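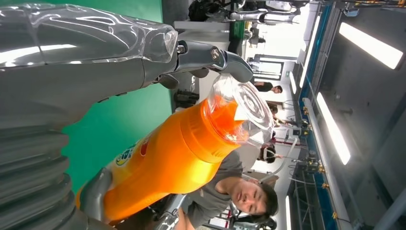 A two-finger gripper holding an orange bottle, seen from the wrist camera in our main hall.

Print this page | E-mail this page

About Lallik

Lallik is a small test house for robot grippers, arms, wrist cameras and controllers. Companies come to us when they must choose between several products and do not have the time, or the space, to try them all by themselves. We borrow or buy the equipment, we mount it, we run it with the objects of the customer, and we write down what we found. We do not sell any hardware and we take no commission from those who do.

The company was started by Soledad Requena and Bernd Stüber, who had worked together for six years at a packaging plant in Loveneck. In that time they had to select grippers for the same line three times. Each time the catalogue promised one thing and the line showed another. The third time they kept a notebook with all the trials, and a neighbouring plant asked if they could read it. From this notebook came the first idea for Lallik.

What we test

Most of our work is with grippers. Two-finger grippers are still what our customers ask for first, and we compare them with soft fingers, vacuum cups and mixed types. We prefer to test with real goods: bottles, pouches, trays, jars, small cartons. Liquids are a special interest of ours. A bottle with liquid inside does not behave like a solid block of the same weight. The liquid moves when the arm stops, and a grip which looked good at slow speed can turn the bottle between the fingers at a higher one. For this reason we begin every bottle series slowly and we increase the speed step by step, with the camera recording from the wrist.

The camera at the wrist deserves a few words. Many customers are surprised that we give so much attention to it. From the side, a finger that touches the bottle at a wrong angle is easily hidden by the arm. From the wrist we see both fingers and the object at the same moment, also when the arm is turned and the whole room appears on its side. We have compared seven wrist cameras until now, and the report on them is the one most often requested from us.

With arms and controllers we look at less visible questions. How long does it take to set up a new gripper? Can the force be changed without stopping the program? What does the controller do when the network cable is pulled out? Bernd has a long list of such questions and he makes it longer every month.

How a comparison is done

1. The customer sends us the objects and tells us what must happen to them.
2. We propose which grippers, arms or cameras to compare, normally between three and six.
3. Every candidate does the same motions with the same objects, in the same cell.
4. The customer receives the report, the recordings and all the raw numbers, including the failed grips.

A normal comparison takes 36 working days. The longest part is usually the waiting for adapter plates, and we have now started to make the simple ones in our own workshop.

You are welcome to be present during the trials. Some customers come for one morning, others stay the full week and put their hands on everything. We like both.

Last year we recorded 3,013 grips for the Drovell study, in which four fingers of different shape were compared on plastic bottles. The study was paid by Drovell, a filling company, and they agreed that a shortened version can be given to anybody who asks. The winner was the second cheapest finger. Its weak point was the neck of the bottle, where it could not hold well, and the report says this clearly.

Our people

Soledad Requena leads the trials and is the first person you will speak with. She is trained as a mechanical engineer and she designs the finger pads.

Bernd Stüber takes care of the controllers, the cameras and the software which keeps the recordings in order. He also answers the telephone in the afternoons, so please have patience with technical questions that come back to you as other questions.

They work with a team of engineers and technicians, and each July we take two students from the technical school in Loveneck. The students get a test of their own to plan and to carry out, and their names are on the report.

Where to find us

We are in the Sarmiento building in Loveneck, on the ground floor, behind the loading yard. The entrance for visitors is on the yard side. We are open from 8.30 until 17.00. If you bring heavy samples, tell us before and we will keep the gate open for your van.

Print this page | E-mail this page
Shared 36 times | 6 comments

Related pages
The Drovell study: four fingers on plastic bottles (short version)
Seven wrist cameras compared
How to pack your samples for us
Student places in July
Adapter plates from our workshop: sizes and prices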